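Chapter 2
What the Front of the Box Says

Most books on packaging begin with the claim that a carton is a silent salesman. The phrase is old, it flatters the people who draw cartons for a living, and very little in it can be tested. A carton sits on a shelf. Somebody buys it or does not. Between those two facts there is room for a great deal of guessing, and the trade has filled that room with confident advice about green meaning health and shiny meaning quality.

This chapter takes a slower road. We will ask what a buyer can learn from the outside of a small carton before opening it, and we will try to keep that apart from what the seller hopes the buyer will feel. The two are mixed up constantly, sometimes by students and quite often by their teachers.

Start with a case. In November, the year this course was first taught, a household goods company called Nellell changed the carton for its drain tablets. The old one was matte and mostly words. The new one was glossy and mostly color, with a large round emblem on the front. Sales went up over the following season, and the design firm, Corwood, put the result in its brochure. Zdzisław Kalinowski, then buying for the Tokarz stores, looked at the same season and noted that the price had dropped in the same week the new carton arrived. Tokarz had also moved the tablets from the bottom shelf to eye level. Which of the three changes sold the tablets? Corwood said the carton. Kalinowski said he had no idea, and we think his was the better answer.

Later Kálmán Boros ran a small trial that did separate the carton from the price. He put old and new cartons side by side, same shelf, same price, in stores that had agreed to leave them alone. Of 390 boxes sold, 294 were the new design. That is a real difference. It is also a difference between two boxes standing next to each other, one of them unfamiliar, and it tells us little about what happens when the new box stands alone and has stopped being new. Boros said so in his report. The people who quote him usually leave that page out.

2.1 Finish, color, emblem

Three features do most of the work on a small printed carton seen from arm's length, and they should be looked at one at a time.

Finish comes first. A shiny surface throws back whatever light is in the room. Designers like the way it deepens a color. They say less about the highlights, which move as the box is turned and can wash out anything printed underneath them.

Color is second. A single strong color makes a carton easy to find again. Whether it says anything about the contents is a separate question, and you should be suspicious of any chart that claims to answer it.

The emblem is third. Numerals are popular for emblems, being short and needing no translation. They have a weakness that letters mostly escape. Some of them still read as numerals when the box is put down the wrong way, and a 6 and a 9 will trade places without complaint. A designer who checks the artwork only in its proper position will never meet the problem. A stock clerk will. 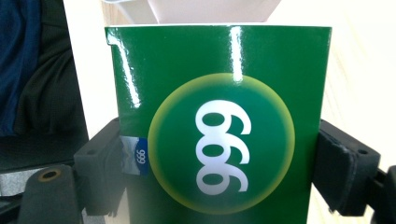
Figure 2.1. Glossy green carton with a round numeral emblem. The logo reads "999" in its intended position; with the box turned on its side, the digits can be taken for "666."

Before going on to Section 2.2, find a carton with a numeral on the front and stand it on each of its edges in turn. Write down what you read each time, then hand it to someone who has not seen it before and have them do the same. Keep both lists. We will need them when we come to the Zekance labels and the 44 complaints that followed.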